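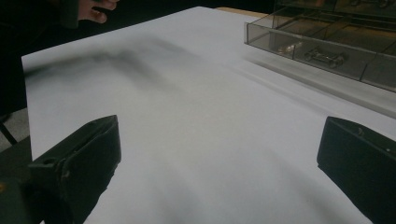
The Paper Comes First

Thandeka Gumede cuts her paper standing up. The roll hangs on a steel bar at the end of the bench, and she pulls from it with both hands, walks backward until she has what she needs, and tears against a straightedge. Then she lays the sheet on the table, smooths it from the middle outward, and leaves it alone while she makes tea.

"It has been curled up for months," she says. "Give it ten minutes."

Gumede makes patterns for bags. Her studio, Nakpan, takes up the ground floor of a former print shop, and most of what leaves it is paper: full-size patterns for small workshops that sew totes, backpacks, tool rolls and a line of canvas aprons. She has been doing this for 19 years. She owns a good computer and a wide plotter, and she uses both, but every new pattern still starts with a pencil on a blank sheet.

A lot of pattern makers gave that up long ago. Drawing on screen is faster, corrections are free, and a file can be in a client's inbox before lunch. Gumede says she has no argument with any of it. Her problem is size. A backpack panel on a laptop is as big as a playing card, and she finds that she gets the curves wrong. On the table she can put her forearm next to the line and see whether a strap will sit where it should.

The paper she likes is plain white, uncoated, and heavier than what most people would use to cover a table. It comes from a supplier called Wesar in rolls four feet wide. She has tried brown kraft, which is cheaper and tougher, and went back after one season. Pencil is hard to read on kraft in the late afternoon, and by then she is usually on her third round of corrections. She has also tried dotted marking paper, the kind sold for dressmaking. The dots bothered her. She kept drawing to them.

Her table took longer to get right than the paper. The first one was a pair of doors on trestles, with a gap between them that showed up in every long line she drew. The present one was built by a shopfitter to her measurements, 2 inches higher than a kitchen counter. She is tall, and the old height had started to hurt her back. Nothing is kept on it overnight. Rulers go on hooks, weights go in a drawer, and offcuts go in a bin for the children of a neighbor, who draws the line at glitter but will take any amount of paper.

The weights are worth a mention. Gumede has proper ones, flat iron bars covered in felt, bought from a sailmaker who was retiring. She uses them at the corners and along any edge that wants to lift. Beginners tend to use tape, she says, and then they tear the sheet getting it off, or they leave it on and cut through it and gum up the scissors.

Nandi Joubert learned that in her first week. She came to the studio in September, after a few years cutting leather at Eduvier, a belt and saddle workshop, where the hide decided a good deal of the layout. You worked around scars and stretched bellies. A blank sheet gave her nothing to work around, and she found that hard.

"I would stand there with the pencil," Joubert says. "With leather I always knew where to start."

Gumede's answer was to have her draw one line before anything else. It runs the length of the sheet, parallel to the straight edge, and everything is measured from it. It is the grain line on the finished pattern, so it has to be there anyway. Joubert now draws it as soon as the paper is flat, before she has looked at the client's notes.

The notes that week were from Asimard, a small company that wanted a market bag with a flat base and a pocket big enough for a water bottle. Their sketch had the pocket on the outside. Joubert drew it that way, cut the pieces out, taped them together, and hung the result on a hook by the door with a bottle in it. The bag tipped. She moved the pocket inside, to the back panel, and drew the whole thing again on a new sheet.

That is normal. Most patterns go through three or four paper versions before any cloth is cut. Gumede keeps the last one and recycles the rest. The keepers are punched at the top and hung on rails at the back of the room, more than 1,000 of them, labeled in pencil with the client, the piece and the seam allowance. Ink came off on the neighboring sheets one humid summer, and she has not used it since.

Clients still ask for the old ones. A workshop will lose its set, or leave it near a sink, and call to see whether she has a copy. She goes down the rail, finds the hook, and traces it again.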